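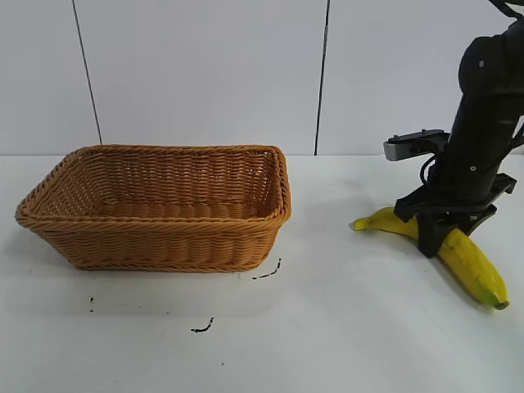

Unit 5: Collecting Demonstrations for a Pick-and-Place Policy

Course notes, Robot Learning Laboratory, Dirnville
Prepared by Shabani Odera

5.1 Scope

The unit covers the collection of demonstrations for a single task: pick up the banana and place it in the basket. Training is covered in Unit 6. Students should have finished the teleoperation exercises in Unit 4 and be able to complete a grasp without stopping to check the controls.

5.2 Terms

Episode. One attempt at the task, from the start pose to the end pose, with all sensor streams and commands recorded on one clock.

Observation. The camera images and joint readings available to the policy at a given time step. Anything the operator knows that is missing from the observation cannot be learned from it.

Action. The commanded change in gripper position and opening. We store the command as well as the measured result. The two differ when the fingers press against the object or the table.

Start state. The arm pose, the basket pose and the object pose at the first time step.

5.3 What to vary

A policy trained on one start state learns one path. Variation has to be planned before the session, as operators left to themselves tend to put the object back in the same place.

The start sheet lists 50 start states. Each gives a banana position and a heading for the stem end. Work through the sheet in order and do not skip the awkward ones. States near the table edge are the ones in which the policy fails most often.

The basket stays on the left for this unit. Its position may shift by up to 9 cm between blocks, never within a block. Lighting and the fixed camera are left alone.

5.4 Grasping a curved object

A banana has no single correct grasp. Closing across the bend keeps the two ends close to balanced. Closing near one end lets the other end swing during the lift, and the swing has to settle before the transfer begins.

Use the bend grasp for all episodes in Set A. Mixed grasps are collected separately in Set B. If both are pooled without a label, a simple regression policy will average them and close at a point between the two – often a poor choice for either.

Approach from above. Stop the descent when the fingers are on both sides of the fruit, then close. Contact with the table is allowed but should be brief. Pushing down after contact adds commands that produce no motion, and the model will copy them.

5.5 Procedure for one episode

1. Move the arm to the start pose.
2. Set the banana according to the start sheet. The basket must be empty.
3. Start recording. Wait one second before the first command.
4. Approach, descend and close.
5. Lift clear of the basket rim before moving sideways.
6. Lower into the basket, open, and retreat upward.
7. Stop recording and enter the outcome code.

A typical episode takes 12 seconds. Episodes of more than twice that length are marked for review.

5.6 Outcome codes

S – object in basket, no regrasp.
R – object in basket after one or more regrasps.
F – object dropped or left on the table.
X – invalid: hand in view, lost stream, wrong start state.

Keep R episodes. They show the policy how to recover. F episodes are stored but left out of the first training run. X episodes are repeated with the same start state and a new episode number.

5.7 Storage

Sessions are written to the Massawe disk under the group name. Run the Drenorico checker before leaving the station. It reports dropped images, clock drift and missing codes – it does not judge the quality of the motion. Replay five episodes by eye for that.

5.8 Assignment

Collect Set A as a group. Submit the session folder, the marked start sheet and one page on the start states that produced R or F codes. Reading for the next unit: Fasby notes, chapter 9.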